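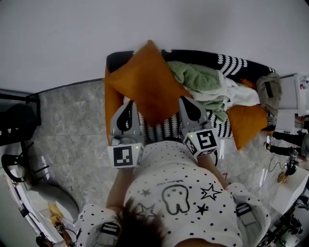

Sofa tidying with the two hand-held grippers, staff lounge, Stostdale.

Ila Lounge Tidying, data card

Contents: 1202 episodes, 13 task names, 2 grippers per episode. Recorded in June at the Aerts office in Stostdale.

Who recorded it: the housekeeping crew, on paid shifts. Their job used to be folding blankets. Now it is folding blankets slowly, in a harness, and filling in a form. The hourly rate went up. So did the number of meetings.

Known issues: 103 episodes have no task name. Cushion placement varies by shift – the crew has never agreed on it and the model won't either.

Not covered: stairs, windows, anything under the sofa.

Questions about shifts or pay go to Vasiliki Pappas, Drikemville office, before 4 p.m.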